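Buscar en el sitio
Introduzca su búsqueda

17 de marzo de 2019
Por Radomír Gajdoš

Birsen Akgül desayuna tarde y de pie, junto a la encimera gris moteada de su cocina. Desde enero prueba allí las recetas de Tatlı, su boletín de cocina casera, que ya tiene 1045 suscriptores.

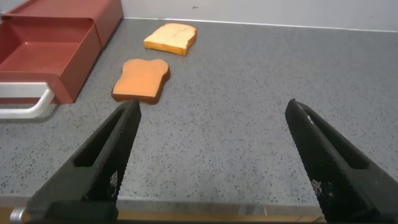
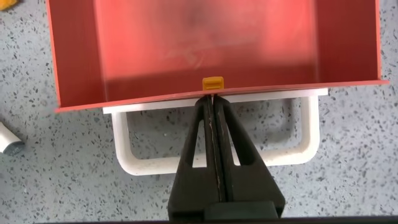
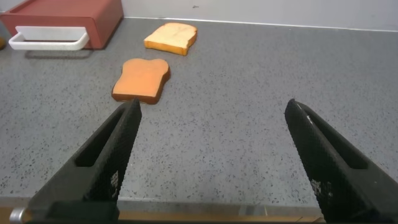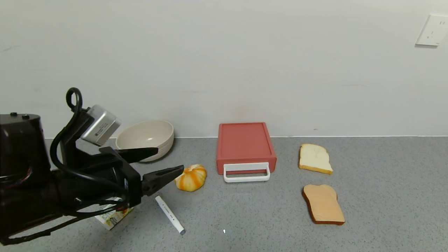 «Empecé por el pan porque es lo que más me preguntan», explica. «La gente quiere saber a qué temperatura se tuesta. Yo pongo el horno a 200 grados y lo miro. No uso reloj.»

Antes trabajó cuatro años en la cantina de Marska, donde servía desayunos desde las seis. De aquella época conserva la costumbre de preparar el sitio la noche anterior. «Dejo fuera lo que voy a usar y guardo lo demás – si no, por la mañana no cabe ni el plato.»

¿Y la calabaza? «Las pequeñas me gustan para tenerlas a la vista. Para la sopa compro otras.»

La receta que más cartas le ha traído es una tostada con puré de calabaza y canela. Algunos lectores la encuentran demasiado dulce. «Tienen razón, le he quitado azúcar dos veces», admite. La nueva versión saldrá en el próximo número, junto con una crema de lentejas.

Contacto | © 2019 Skavance | Volver arriba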